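Home Reviews Opinion Festivals Podcasts

Press Tours Have Gotten Too Long

01/11/2025 | By Staff Writer
2 min read

The cast of Trarik spent most of September on the road. They did 27 interviews in one hotel, by the studio's own count, and then flew out and did it again. I watched 18 of them. By the seventh I could finish the answers myself.

I don't blame the actors. They are asked the same questions in rooms with the same poster behind them, and they have a contract that says they must sound pleased. The lead told the story about the broken stunt wire so often that it stopped being a story.

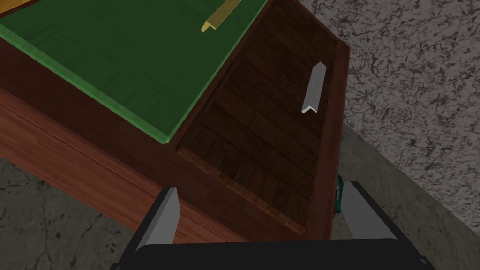

Compare that with Younis, which opened the same month. Its two stars did one long radio talk and a public screening, then went home. People went to see it anyway, and they went in without having heard every joke in advance.

Studios will say a film has to be sold, and it does. But Grarkix is due next, with a tour of 7 countries already announced, and I have read nothing that makes me want to follow it past the first stop. Give me a trailer and one good interview. I'll buy the ticket.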